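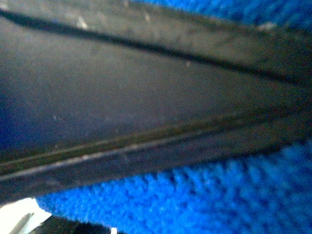

Fig. 1. Wrist camera view: gripper finger at close range, blue cloth behind.

Punska Cloth-on-Rack, data card
Maintained by Flor Cusi. Last edited 26 July 2022.

Hello! If you've landed here from the Tavach code repo, you're in the right place. I put this set together to test one fairly narrow idea, so have a read before you pull the whole lot down (it's bigger than you'd think, and the wrist video is most of it).

The idea goes like this. A policy that hangs a cloth over a rail has to know where the cloth is, and once the gripper has hold of it the cloth gets in the way of nearly everything. We wanted to know whether a wrist view still earns its keep when it's mostly fabric, or whether you may as well train on the head view alone and save yourself the disk space.

What's in it
318 teleoperated episodes for training, plus 9 held back for replay checks
2 camera views per episode, wrist and head
Joint states, gripper width and a plain text note from the operator
Task text: "hang the blue cloth on the wooden rods"

The rack is a white stand with two parallel wooden dowels, and it lives on a grey speckled counter. I like it as a target because the rods sit well clear of the base, so there's proper space for a cloth to drop through — and also because it was cheap.
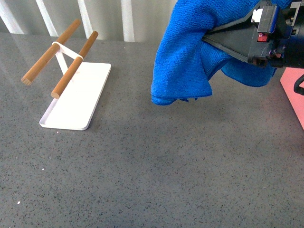 Punska Data Notes, issue 2, p. 9

How we trained
Everything ran on Puvik, our little training wrapper, with the same settings for both arms of the comparison. Head only, then head plus wrist. Each policy got 700 trials on the real robot, which took most of my patience and a fair bit of Valderrama's electricity (thank you, Valderrama lab, I owe you biscuits).

Head plus wrist came out ahead, and I was pleased! The gap was widest in the last part of the reach, when the cloth is nearly at the rod. Head only tended to let go early and leave the cloth hanging by a corner.

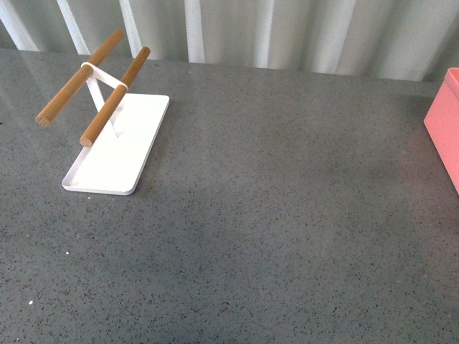 I'd be careful about leaning on that too hard, though. We used one rack and one counter, so a policy could easily be learning our kitchen instead of learning cloth. If you have another rail handy, please try it and tell me how badly it goes.

Known problems
The wrist view often loses focus when things get close. I left those stretches in, as a deployed robot would get them too. The operator notes are also patchy: some are a full paragraph, some just say "ok". Sorry about that, I was in a hurry.

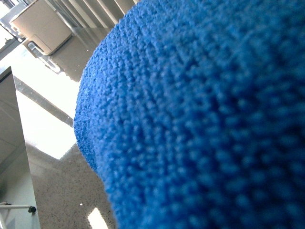

Fig. 2. Wrist view with blue fabric across most of the image and the speckled counter to the left.

Loading it
Point the Tavach loader at the top folder and leave the names alone. If you only want the head view, set views to head and it'll skip the wrist files altogether. A smaller download is planned for August.

Questions and bug reports go in the tracker, please, as I lose emails.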